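Hand times and entry for 200 meters, will they be accepted?

Community help > Track and field > Entries and qualifying

sira_sprint_club

Hello everybody. I help with entries for a small athletics club in Sira. We have two girls who want to run the 200 at the open meet in Skendero in April. The meet has an entry standard, and both girls are faster than it, one of them by very little.

My problem is that our times come from our own track, where we have only stopwatches. The entry form has one box for the time and a second box where I must choose "FAT" or "manual". When I choose "manual", a message in red says that the time may be adjusted. It does not say by how much, and it does not say who decides.

The club is small and the trip to Skendero is long for us, so I do not want to pay for the bus and then find out that one girl is not on the start list. I have read the meet rules two times. They say that "valid performances" are accepted, but they do not explain what is valid.

Also, one runner wants to do the 3000 in the same evening. For this race the form does not ask about FAT or manual at all. Is this a mistake in the form, or is it normal?
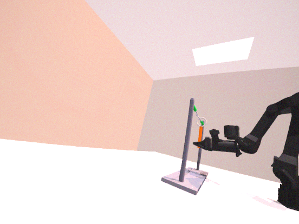 Computer rendering with a test stand, an orange rod and a black robotic arm.

Thank you in advance, and excuse me if this was asked before. I searched but I found only threads about wind.

lane6_hattar

I have done entries for our club in Hattar for many seasons, so I will try to go through it in order.

FAT means fully automatic timing. The clock is started by the gun itself and the finish is read from a photo. A manual time is made by a person who sees the smoke or hears the gun and then presses a button. The person reacts a little late at the start, but at the finish he sees the runner coming and does not lose the same amount. For this reason manual times are usually a bit too fast, and in a sprint this is important.

When the organizer says "adjusted", he normally means that a fixed part of a second is added to your manual time before it is compared with the standard. Your faster girl will probably be fine. For the other one you should do the calculation before you book anything. Write to the meet office and ask two things: how much do they add for the 200, and do they accept manual times from a club training or only from a registered competition. The second is more serious. In most meets I know, a time from training is not a valid performance, even if three people had a watch on it.

About the 3000 — it is normal. The difference is too small to matter in a longer race, and many organizers just take the time as you give it. Please look at the timetable too. If the race is late, check when the last bus goes.

One more advice. Round the manual time up to the next tenth and do not write hundredths. If you send a manual time with hundredths, somebody in the office will think that you chose the wrong box, and you will get an e-mail.

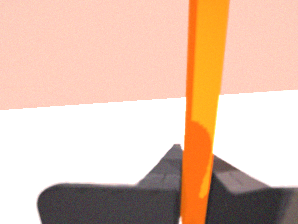

The orange bar, held by two dark gray gripper fingers.

wotitz_masters

just enter them and see. we sent some 80 entries last year with hand times and only a few came back

sira_sprint_club

Thank you both. I wrote to the office and they answered on Wednesday. They add the usual correction for the 200, and they take manual times only from a meet with an official referee. So the slower girl needs one more race before the entries close. There is a small evening meet in Wotitz with electronic timing, and I have put both of them in for it.

For the 3000 they wrote the same thing as lane6_hattar: no correction. But the field is limited and they fill it by time, so my runner is on the waiting list for now.

lane6_hattar

Good that you asked. Waiting lists in the longer races move a lot in the last week, so tell your runner to keep the evening free. And check if Wotitz sends the results to the federation by themselves or if you must attach the result sheet to your entry. When I was there the last time, I had to attach it.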